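Dostetico Help Desk
Ticket status: Resolved
Product: Zukley portfolio tracker, desktop version
Subject: Covered call premiums counted twice after broker import
Opened: July 22, 2020

Original message

Hello there, and thank you in advance for reading all of this, because I know I tend to go on a bit. I have been using Zukley since January to keep track of a small retirement account at Lavalo, and up until this week I had no complaints at all (I even moved my old spreadsheet over, which took me most of a weekend and a great deal of coffee).

My trouble is with the covered calls. I own 800 shares of Ho and I sell calls against them now and then, nothing fancy. When I bring in the activity file from Lavalo, the shares come through just fine, but the premium I collected on the calls shows up twice. The tracker says I took in far more than I did, and it has lowered my cost basis on the shares to match. It would be lovely if it were true!

Things I have tried so far:

Closed the program and opened it again. No change.
Deleted the import and ran it a second time. Same result.
Downloaded a fresh file from Lavalo in case the first one was damaged. Same result again.
Typed one of the trades in by hand in a practice portfolio. That one came out right.

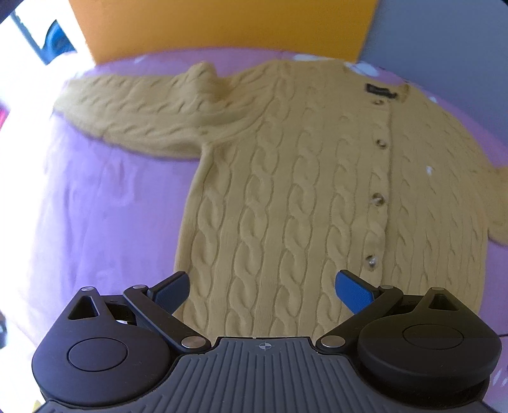
So it does seem to be something about the file and how it gets read. I compared the premium on my broker statement with the one in the tracker, line by line, and every call that was later closed out or expired is doubled. Calls that are still open look correct. I hope that is a useful clue and not just me squinting at the screen too long.

I should add that I'm not in a panic over it. I would just like to have the numbers straight before I decide whether to sell another round of calls, as I go by the cost basis when I pick a strike price.

Reply from support

Thank you so much for such a thorough write-up, and please don't ever apologize for the length. The clue about the open calls was a very good one and saved us a good deal of hunting.

Could you tell us two things? First, which date range did you choose when you downloaded the file? Second, under Settings, then Import, is the box called "Match closing trades" checked or unchecked? You can leave out anything with your account number on it; we don't need that.

Customer

I chose the last 90 days both times. The box is unchecked. I have a feeling I unchecked it myself back when I was moving the spreadsheet over, since it kept asking me to confirm every single pair and I had so many of them. I had forgotten all about it until you asked.

Reply from support

That explains it nicely. When the box is unchecked, the tracker treats the opening sale and the closing line as two separate events. The Lavalo file repeats the original premium on the closing line for reference, and without matching turned on, the tracker books it as new income. An open call has no closing line yet, so it stays correct.

Please try it this way:

Make a backup first (File, then Save a Copy).
Remove the most recent import.
Check "Match closing trades" and click Apply.
Import the same file again and let it finish before clicking anything else.

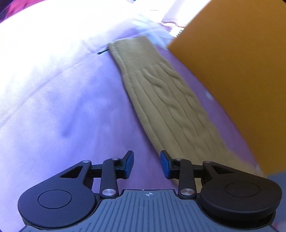

If your file has more than 1,000 lines, the matching step can take up to 15 minutes, and the progress bar may sit still for part of it. Yours is probably much shorter than that. Once it has finished, open the Ho position and look at the adjusted cost basis. It should agree with your own figures, apart from a few cents of rounding.

Customer

Well, I am delighted to say that did it! The whole import was over before I had refilled my cup. The premiums now agree with my statement on every line, and the cost basis is back up where it belongs, so I'm a little poorer on paper but a good deal happier.

One small thing, if I may. A note beside that checkbox would be a real kindness to people like me who uncheck things to make them quiet down and then forget.

Reply from support

We're so glad to hear it. I've passed your suggestion along to the people who look after the import screen, and I've asked them to mention the doubled premium in the help text too. I'll mark this one as resolved, but replying to it will open it right back up if the numbers start to look odd again.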